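Everything on this page comes from questions people have put to us at the Namcombe repair and sorting bench. If yours is missing, ask Hjørdis on a Sunday and she'll add it!

## Getting started

**Do I need to know anything about gears or electrics?**

Not a thing. Plenty of our regulars couldn't tell a spur gear from a sprocket when they first came, and now they argue happily about tooth counts over tea.

**What's the padded mat for?**

It's the best thing we ever put on the table! Small metal parts stay where you set them down, they don't skid, and the white top underneath doesn't get scratched. The blue-gray colour helps too - a little black gear shows up on it straight away.
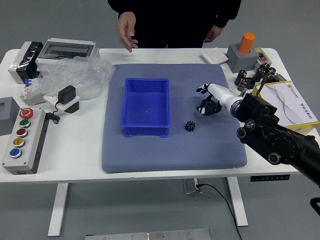

## Sorting the gears

**Which bin do I use?**

The bright blue one with the little feet is for gears. Start with it empty and keep it on the left of the mat, so there's room to lay parts out beside it.

**How do I tell similar gears apart?**

Lay them flat next to each other and look at the teeth first, then the hub and the bore. If you're still stuck, count the teeth (Trí Âu marks his starting tooth with chalk, and we've all copied him). Please don't go by size alone. We once had a tub of 50 mixed gears and some of the near-twins turned out to be quite different once we'd checked the bore.

**Can I bring my own?**

Yes please! Odd gears from old mixers, printers and garden tools are all welcome. Give them a wipe first if they're greasy.
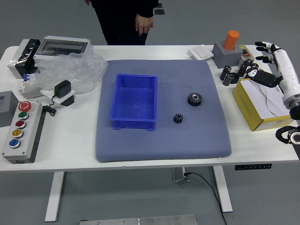
*Two black spur gears on the mat beside the blue bin, with the electrical bits over on the left.*

## The electrical corner

**What do the colours on the push-button station mean?**

From the top they run red, green, red, yellow and blue. The big red mushroom is the emergency stop. What the others do depends on how a station is wired, so always check the wiring sheet.

**May I unwrap the boxes?**

Leave the plastic on until Arvid has written them in the book. After that, unwrap away, and save any bubble wrap that's still good.

**Do you work on anything live?**

No. Nothing gets plugged in at the sorting table. Testing is done separately with Agnes Halvorsen, and she's always glad of company.

**How long is a session?**

Two hours, with a tea break in the middle. We stop sorting 20 minutes before the end to put everything back in its place.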